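좋은 예시를 모으는 일에 대하여

2020년 7월 19일
글: 기고자, 로봇 학습 데이터 담당

인쇄하기 | 이메일로 보내기

저는 학습 시스템에 줄 예시의 개수를 먼저 묻는 습관이 우리 분야에 너무 강하다고 생각합니다.
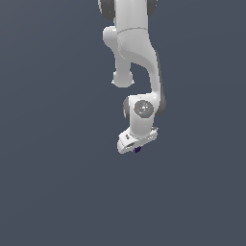

회의에서 가장 먼저 나오는 질문은 언제나 "몇 개를 모았습니까?"입니다. 지난 과제에서 우리 팀의 목표는 시연 2000개였습니다. 목표가 숫자로 정해지면 사람은 숫자를 채우는 방향으로 일합니다. 저도 그렇게 했습니다. 시뮬레이터에서 시작 자세를 조금만 바꾸고 같은 동작을 반복하면 하루에 많은 예시를 만들 수 있습니다. 그러나 그렇게 만든 예시는 서로 너무 비슷했습니다.

나중에 우리는 그중 일부를 다시 보았습니다. 팔이 물체에 접근하는 방향은 대부분 2가지였고, 잡기에 실패한 뒤 다시 시도하는 예시는 39개뿐이었습니다. 실패한 기록을 수집 단계에서 지웠기 때문입니다. 당시에는 깨끗한 데이터가 좋은 데이터라고 믿었습니다. 지금은 그 믿음에 동의하지 않습니다. 실수를 고치는 모습을 한 번도 보지 못한 정책은 작은 오차가 생겼을 때 무엇을 해야 하는지 배울 기회가 없습니다.

Fokora 과제에서는 방법을 바꾸었습니다. 조작하는 사람이 15분마다 멈추고, 방금 만든 예시가 앞의 것과 어떻게 다른지 한 문장으로 적었습니다. 처음에는 모두 귀찮아했고 저도 그랬습니다. 쓸 말이 없는 날이 많았는데, 저는 그것이 중요한 신호라고 봅니다. 다른 점을 적을 수 없는 예시라면 더 모을 이유도 약합니다.

물론 반대 의견이 있습니다. Getema 쪽 동료들은 양이 충분히 많으면 다양성은 저절로 따라온다고 말합니다. 여러 장소에서 여러 사람이 모으는 경우라면 저도 어느 정도 인정합니다. 하지만 시뮬레이션에서는 우리가 넣지 않은 변화가 스스로 생기지 않습니다. 마찰도, 조명도, 관절의 시작 각도도 누군가가 범위를 정해야 합니다. 그 범위를 정하는 일은 지루하고 보고서에 잘 나타나지 않습니다.

그래서 저는 수집 보고서의 첫 줄을 바꾸자고 제안합니다. 총개수는 아래에 적어도 됩니다. 첫 줄에는 어떤 상황을 포함했고 어떤 상황을 아직 포함하지 못했는지 쓰면 좋겠습니다. 또 예시를 버릴 때는 버린 이유를 함께 남겨야 합니다. 한 번 지운 기록은 나중에 필요해져도 그대로 다시 만들기 어렵습니다.

조작하는 사람의 피로도 같이 생각해야 합니다. 오래 일한 사람의 동작은 점점 짧고 단순해집니다. 시스템은 그 습관까지 배웁니다. 저는 하루 목표량을 줄이는 쪽에 찬성합니다. 관리자에게 이 말을 하기가 쉽지 않다는 것도 알고 있습니다.

관련 글
- Berrada 시뮬레이터의 마찰 설정을 다시 보다
- 실패한 시연을 지우기 전에
- Lumance 원격 조작 장치 사용기
- 수집 기록지는 누가 읽는가

인쇄하기 | 이메일로 보내기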